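Papercraft > Tools > Cutting > Reviews

Jergate 200 scoring and cutting set, review after one big model
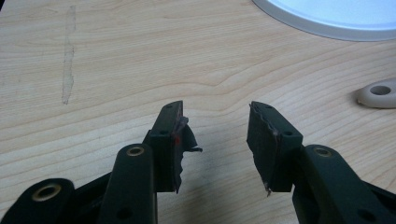

I bought this set because my old knife was making fuzzy edges on thick paper, and I was tired to repair them with a marker. The Jergate 200 has one knife, one scoring pen with two ball tips and a bag of spare blades. I used it for the whole Dokadero lighthouse, the version by Ruaridh Rennie, which has 19 pages and a terrible number of small windows.

The knife first. The handle is thin and has a rubber part where the fingers go. On 160 gsm paper it cuts in one pass if the blade is fresh. On 200 gsm I needed two passes, and I think this is normal. The blades lose their point quickly. I changed mine after every three pages, and with my Tornari knife I could do five or six.

The scoring pen is the reason to buy the set. The small ball makes a fine line and the paper folds exactly there, without cracks in the ink. The big ball I used only for the long walls. For the curved stairs I turned the page and scored from the back, very lightly, and it was much better than in my first try, when I pressed too hard and went through the paper on part 14b.

What I do not like: the cap of the knife is loose. It fell off two times in my bag. Also the instructions are printed so small that I could not read them, but for a knife you can live without.

Rivera sells a similar pen alone, with a heavier handle. I tried it at a friend's house and my hand was tired after one hour. If you already have a good knife, maybe look for a used Jergate pen and save the money.

I give four of five. I will use it again for the keeper's house, when I find a printer that does not make the roof green.

Last updated: 2018-01-21

2981 views
Shares: 19
Comments: 7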